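Morna (demonstration alignment method)

Morna is a method for aligning recordings of manual tasks made with hand-held grippers, so that the recordings can be used to train robot manipulation policies. It takes the video from a camera on each gripper and the video from a camera worn on the operator's head, and produces a single path for each gripper in a common coordinate system. The method was developed by Kolbrún Riis and Vilhjálmur Hafþórsson at the robotics company Flerkeo and is best known for its results on interior doors with lever handles.

The name refers to the software as well as to the procedure. Some later papers use "Morna" only for the alignment step and call the complete process, including policy training, the "Flerkeo door pipeline." This article uses the first sense except where noted.

Background

Training by imitation needs examples in which the motion of the tool is known along with what the tool's camera saw. On a teleoperated robot arm the motion can be read from the joint encoders. A hand-held gripper has no encoders linking it to a fixed base, and its position has to be worked out by other means. The usual approach is visual-inertial tracking, in which features in the gripper's own camera view are matched from one moment to the next.

Doors are a poor subject for this approach. A painted door seen at close range offers few features, and most of the features it does offer belong to the door and move with it once the latch is released. A tracker that assumes a static world reads the swing of the door as motion of the gripper in the opposite direction. Riis described this failure in an internal report as "door drift," and the term has stayed in use. Glass partitions and polished floors cause a related problem, because reflections shift with the viewpoint in ways that do not match any fixed surface.

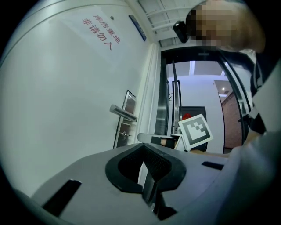

Earlier work at Flerkeo tried to mask the door out of the image before tracking. This reduced drift while the door was moving but left too little of the view to work with during the approach, when the door fills most of it. A second attempt placed printed markers on walls near each door. It gave good paths, but the setup time for each site was longer than the recording time, and the markers appeared in the training images, where the policy learned to rely on them.

Method

Morna moves the markers from the environment to the tools. Each gripper carries square fiducial markers at known positions, and the head camera observes them while the operator works. The position of each gripper relative to the head is computed from the marker corners. The position of the head relative to the building is computed separately from the wider head view, which normally includes some floor, ceiling or wall in addition to the door.

Processing takes place in four stages.

Calibration. The operator holds each gripper in front of the head camera and turns it through a range of angles. The fixed transform between the markers and the gripper camera is solved by least squares. Calibration is repeated whenever a marker mount is removed.

Time alignment. The clocks of the cameras are not synchronized by hardware. Morna compares the rotation rate of the gripper as seen from the head with the rotation rate estimated from the gripper's own view and shifts one signal until the two agree. Rotation is used because door drift affects it less than it affects position during the approach.

Segment labeling. Each recording is divided into static and moving portions. During static portions the door is treated as part of the building. During moving portions it is treated as a separate rigid body that turns about a single vertical axis, and features on the door are used to estimate the angle of that axis instead of the motion of the camera.

Joint optimization. The head path, both gripper paths and the door angle are refined together in one pose graph. Marker observations are weighted by the apparent size of the marker in the head view, and observations at steep angles are dropped.

The marker mount used in the published work is a cube, with a different pattern on each visible face. A flat marker is lost when the operator turns the wrist past a certain angle. With a cube, at least one face is generally toward the head, although the operator's own forearm can still hide it. The cubes are attached at the base of the gripper fingers, low enough to stay clear of the object being handled.

Wide-angle lenses are used on all cameras. Straight edges such as door frames appear strongly bent near the border of the view, and marker corners found there are less accurate than those found in the center. Morna applies a fisheye lens model to the corner positions directly and does not straighten the full image. The training images are also left unstraightened, on the grounds that the robot's cameras have the same lenses.
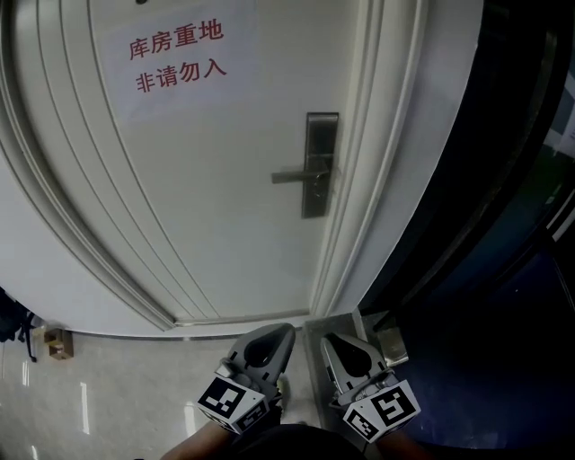 Head-camera view of both grippers, with their marker cubes, in front of a white door with a lever handle. The sign reads 库房重地 非请勿入 (storeroom, no entry without invitation).

Data set

The main evaluation used a collection named Pralavden, recorded in office and storage buildings. It contains 2191 demonstrations of approaching, opening and passing through interior doors. The recordings cover 26 doors, of which five were held back for testing. Handles are mainly of the lever type. Doors with round knobs were recorded but placed in a separate group, as the grippers slipped on them too often for a useful comparison.

Operators were asked to open each door at a natural pace and to vary their starting position. They were not asked to keep the markers in view. Riis and Hafþórsson argued that giving such an instruction would change how people hold their heads and would make the paths look better than they would in ordinary use.

Key position and lock state were noted by hand for each door. Demonstrations in which a door was found locked were kept as negative examples and are listed separately in the index.

Results

The first comparison concerned the accuracy of the paths. A subset of 460 demonstrations was recorded in a room with a motion capture system, and the recovered gripper positions were compared with the capture data. Morna gave a lower position error than gripper-only tracking in all phases of the task. The difference was small in the approach and largest between the release of the latch and the point at which the operator stepped through the doorway. Orientation error was nearly the same for both methods.

The second comparison concerned the trained policies. Two policies with identical architecture were trained on the same demonstrations, one with paths from gripper-only tracking and one with paths from Morna. Each was run on a two-armed mobile robot for 30 trials at each of the five test doors. The policy trained on Morna paths completed the opening more often at four of the doors. At the fifth, which had a strong self-closing hinge, both policies failed in most trials, usually by releasing the handle before the door was far enough open to be held by the other arm.

An ablation study removed one part of the method at a time. Removing the door-angle model had the largest effect on path error. Replacing cubes with flat markers had the next largest. Removing the time alignment step and relying on file timestamps had little effect on slow demonstrations but made fast ones unusable, with the gripper appearing to close on the handle before reaching it.

Limitations

The method assumes that a door turns about one vertical axis. Sliding doors and double doors with both leaves in motion break the assumption, and recordings of them must be processed with the door model turned off.

Gaps in marker visibility longer than a few seconds are bridged by gripper-only tracking, and door drift returns in those intervals. Ketill Holst found that the gaps are concentrated in the moment of passing through the doorway, when operators look ahead and lower their hands. He proposed adding a second, downward-facing camera to the headband. The change improved coverage but was judged too heavy for long recording sessions.

Bright reflections on glossy floor tiles can be picked up as features by the head tracker. The released software includes a filter that rejects points lying below the estimated floor plane, where mirror images of lamps and ceilings appear.

Sigrún Hafþórsson raised a further objection to the evaluation. The motion capture room had a single door, and its walls were fitted with capture equipment that gave the head camera an unusual number of features. In her view the accuracy figures from that room should be read as a best case. The authors accepted the point in the revised version of their report and added a bare-wall test, in which path error rose for both methods while their order stayed the same.

Later work

Lưu, a lighter variant intended for use on the recording device, replaces the joint optimization with a sliding-window filter. It returns a path soon after the recording ends, so that an operator can discard a bad demonstration and repeat it at the same door. Its paths are less accurate than those of the full method and are normally recomputed before training.

Vaughn Montoya applied the moving-body model to cabinet doors and drawers. Drawers required a sliding joint in place of the hinge, and the segment labeling stage was extended to choose between the two joint types from the first part of the motion. The extension was merged into the main software in January. Small drawers remain difficult, as the front panel is often hidden behind the gripper for most of the pull.

Related articles
Fiducial marker
Hand-eye calibration
Imitation learning
Lưu (sliding-window filter)
Pose graph optimization
Pralavden data set
Visual-inertial odometry

Recently edited
Articulated object estimation
Door drift
Fisheye lens model
Self-closing hinge

Last revised October 2026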